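Projet de deuxième année : réorganiser le panneau à outils de l'atelier

Bon, je préviens tout de suite, je ne suis pas bricoleuse de naissance ! Quand on nous a demandé de choisir un espace commun et de l'améliorer, j'ai pris le panneau perforé de l'atelier parce que je passais un temps fou à y chercher les ciseaux. Le projet a duré tout le mois de février et voilà ce que j'en retiens.

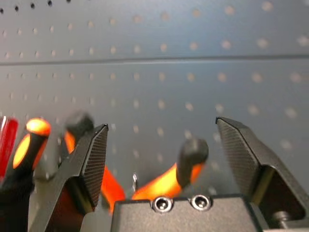
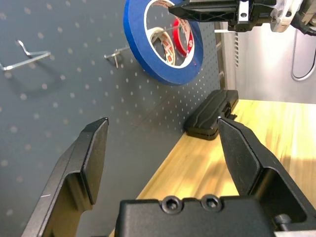
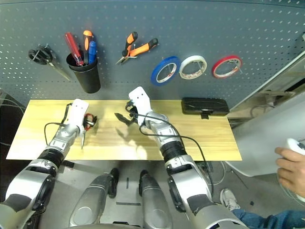 Le panneau gris perforé et ce qu'on y accroche ; la table en bois clair est sur la troisième photo.

Rapport rédigé par Delyth Gape
Projet encadré par Shona Tomoana, module « Espaces de travail partagés »

Le point de départ

Avant, tout vivait dans un grand tiroir. Les pinces, les tournevis, les rouleaux de ruban adhésif, les feutres sans bouchon, tout ça mélangé, et chacun remettait les choses où il voulait (moi la première, je l'avoue). J'ai passé un petit questionnaire à 20 personnes de la promo et la réponse qui revenait le plus souvent, c'était « je finis par aller emprunter à côté ». Un mercredi, une camarade a même racheté un rouleau de ruban de masquage alors qu'on en avait déjà un au fond du tiroir, sous la notice de la perceuse.

Le panneau, lui, était déjà au mur et ne servait presque à rien. J'ai donc décidé de ne rien acheter de gros et de travailler avec ce qu'on avait, plus un sachet de crochets de chez Grostov et un budget de 40 euros que Shona m'a accordé en levant un peu les yeux au ciel.

Ce que j'ai accroché et où

J'ai d'abord tout posé sur la table pour voir les formes. Ça paraît bête, mais une pince et un rouleau ne s'accrochent pas du tout pareil ! La pince à poignées orange et noires, je l'ai pendue ouverte, les poignées en V et les mâchoires vers le bas, elle se décroche d'une seule main. Les ciseaux à poignées noires sont partis tout à gauche, juste avant le gobelet noir. Dans le gobelet, il y a deux tournevis (un à manche rouge translucide, un orange et noir) et un truc bleu pour écrire. J'avais essayé d'y mettre plus d'outils, mais on n'arrivait plus à en sortir un sans faire venir les autres avec.

Pour les rubans adhésifs, j'ai beaucoup hésité. Ma première version, c'était tous les rouleaux empilés sur un seul crochet long. Joli, compact, et complètement pénible : le rouleau qu'on veut est toujours celui du fond. Dans la version finale ils sont en rangée, un bleu, un clair et un rouge, chacun sur sa tige. Ça prend plus de place sur le panneau, tant pis, on voit les couleurs depuis la porte.

Il reste aussi la mallette noire à fermoir, au fond de la table à droite, contre le panneau. Je voulais la suspendre, Shona m'a dit non (trop lourd, trop près des têtes) et elle avait raison.

Les crochets, parlons-en

C'est la partie qui m'a pris le plus de temps. Les crochets en fil métallique sont pratiques, on les met, on les enlève, on recommence. Sauf que les miens sortaient du trou dès qu'on tirait un peu fort sur l'outil. J'ai comparé deux modèles, le Probert et le Nernik, en décrochant et en raccrochant la pince jusqu'à 200 fois avec chacun. Oui, à la main, en écoutant des podcasts. Le Probert bougeait nettement plus, j'ai gardé le Nernik pour les outils et mis le Probert là où ça ne force pas.

J'avais aussi dessiné les contours des outils sur papier, sous Novo, le petit logiciel de plan qu'on utilise en cours, avec l'idée de les coller sur le panneau. J'ai laissé tomber au bout d'une semaine : dès que je déplaçais un crochet, il fallait tout réimprimer. Si quelqu'un reprend le projet, je conseille d'attendre que les emplacements soient bien fixés avant de sortir l'imprimante.

Ce qui marche et ce qui ne marche pas encore

Les ciseaux reviennent à leur place, et ça, je n'y croyais pas trop ! Les rouleaux aussi, la plupart du temps. Par contre les petits ciseaux à poignées rouges n'ont toujours pas de crochet à eux, ils se baladent, et il faudrait leur trouver un coin avant la fin du semestre. Je voudrais aussi étiqueter la mallette.

Les plans et les réponses au questionnaire sont dans le classeur du module, au bureau de Shona.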